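How to Line Shelves and Drawers with Brown Paper

Brown kraft paper makes a cheap liner for kitchen shelves, dresser drawers and workbenches. It lies flat, takes a crease well and can go in the recycling when it gets stained. The steps are for plain paper with no adhesive backing.

What you need

A roll of kraft paper, medium weight
A metal ruler or straightedge
A sharp utility knife and a cutting mat
A pencil
A damp cloth
Removable double-sided tape

Thin wrapping paper tears at the front edge of a drawer within a few weeks. The Elar roll I buy is stiff enough to hold a fold and still soft enough to cut in one pass. Kaltach sells a heavier one that suits garage shelves, but it fights you in small drawers.

Step 1. Empty and clean

Take everything out and wipe the surface down. Get into the back corners with the cloth wrapped around a butter knife. Let the wood dry overnight if you can. Paper laid over damp wood ripples and stays that way.

Step 2. Measure

Measure the inside width at the front and again at the back. Old drawers are often out of square, and mine were 7 millimeters narrower at the back. Write both numbers down. Measure the depth on the left and right sides too.

Step 3. Flatten the paper

Paper straight off the roll wants to curl. Cut a piece a hand's width longer than you need, turn it curl side down on a table and weight the corners with books. An hour is enough for medium weight. Heavy paper should be left until the next day.
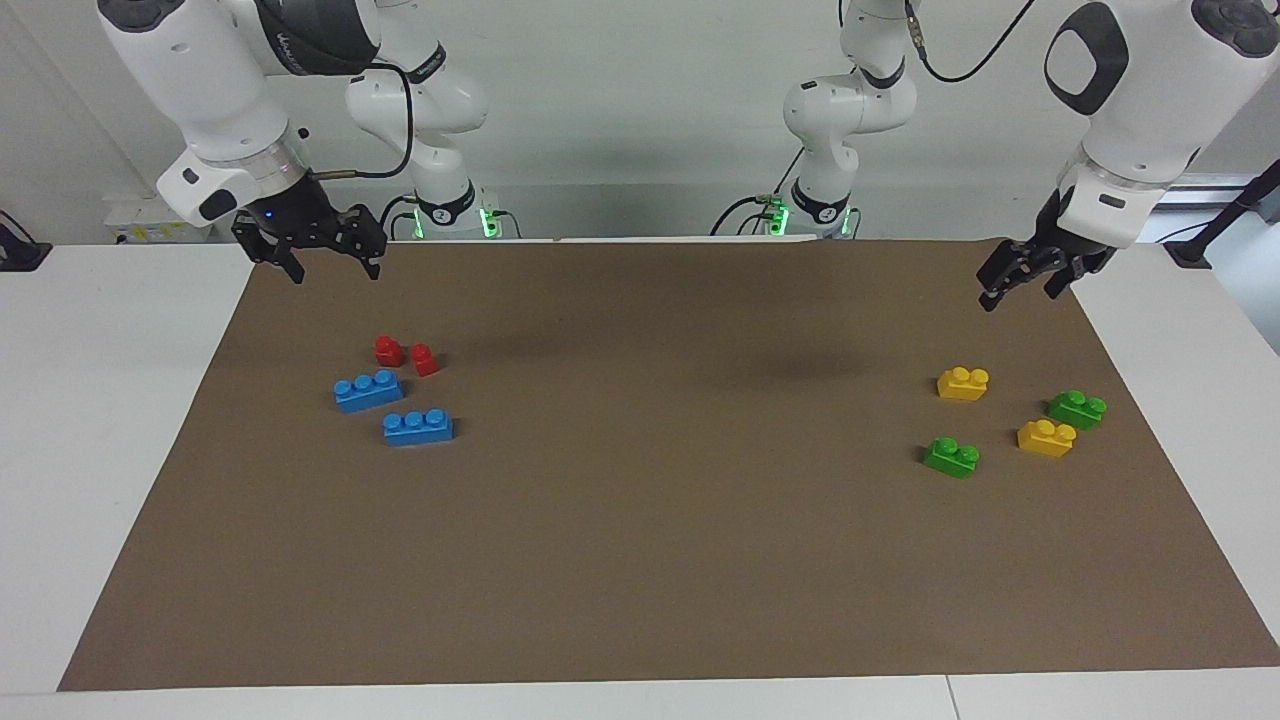

If the curl still comes back, roll the sheet the opposite way around a cardboard tube, hold it for a minute and lay it out again. Don't iron it. I tried that on a Karpenko roll and ended up with shiny patches.

Step 4. Mark and cut

Mark the measurements in pencil and subtract 2 millimeters from each. Line up the straightedge and draw the knife along it with light pressure. Two light passes leave a cleaner edge than one hard one. Change the blade as soon as it starts to drag.

For a shelf with a bracket or pipe in the way, make a pattern out of newspaper first, then trace it.

Step 5. Fit

Lower the back edge in first and smooth toward you with the side of your hand. If the sheet bows up in the middle, it is too wide. Trim a sliver off one side and try again.

Step 6. Fix in place

Put a short strip of tape at each corner. Long drawers need one more halfway along each side. Keep tape away from veneer that is already lifting.

Cost and upkeep

A whole dresser and two kitchen cabinets used almost 13 meters of paper. Replace the liner under oils and spices more often than the rest. Keep the offcuts, which fit cutlery trays and the bottoms of small boxes. Store the rest of the roll standing up in a dry closet with a loose rubber band around it.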